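The Anonymous Source Needs a Spec

Celebrity coverage runs on a unit of evidence that has no fixed definition. The word is "source." It can mean a publicist, a cousin, a waiter, a driver, or someone who read another outlet's item and repeated it over the phone. Readers are given the same six letters for all of them. I think the entertainment press should adopt a labeling standard, and I think the standard can be short.

Over one winter I logged items about the supposed split between the actor Sastetti and the singer Sukprasert. I used three gossip sites and one weekly magazine. The log came to 693 items. Most of them rested on at least one unnamed person. A much smaller group said how that person came to know the thing reported. The rest used stock phrases: close to the couple, familiar with the situation, an insider.

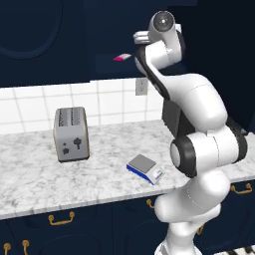

The stock phrases cover three separate questions. The first is access: was the person in the room, or told by someone who was? The second is interest: is the person paid by either party? The third is time: when did the person learn it? An item can be accurate with a poor answer to any of these, but a reader can't weigh it without them.

Take the dinner at Mevholm. One site reported that the couple argued at their table for 40 minutes. A second reported that they left early and in good spirits. Both cited an onlooker. Neither said whether the onlooker was seated in the restaurant, working there, or standing on the sidewalk. Within a day the two accounts were merged into a third, in which the couple argued, made up, and left early. That version had no onlooker at all. It cited "reports."

My proposal has two parts. Each unnamed source gets a short tag for access: present, told directly, or told secondhand. Each also gets a yes or no on whether the person works for someone in the story. No name is exposed. A publicist can still talk off the record, and the reader learns only that a paid party is talking.

Editors object that the tags would slow publication. The reporter already has the answers, or ought to, and typing them takes seconds. The stronger objection is that the tags would shrink the supply of items. I accept that. An item that can't survive the word "secondhand" was carrying very little. 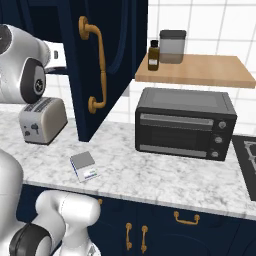
Thitima Luangrath wrote to me, after an earlier version of this piece, that the yes or no tag would be gamed within a month. A publicist would brief a friend, the friend would call the desk, and the item would run as "told directly, not employed." She added that readers would then trust it more than they do now, so the standard would do harm.

She is right about the route. It exists today, without tags. The fix is to define the second tag by the origin of the claim and not by the caller's payroll. A desk that asks "who told you, and do they work for either party" has done the job. Some callers will lie. A lie told to a direct question is at least something a desk can act on later, by dropping the caller.

There is also the matter of corrections. When the Jarevdale festival photos came out in July and showed the pair together, 8 items in my log were amended. The amendments went at the bottom of the page, and the headlines stayed as they were. A tag placed beside the headline would have to be changed in the same place.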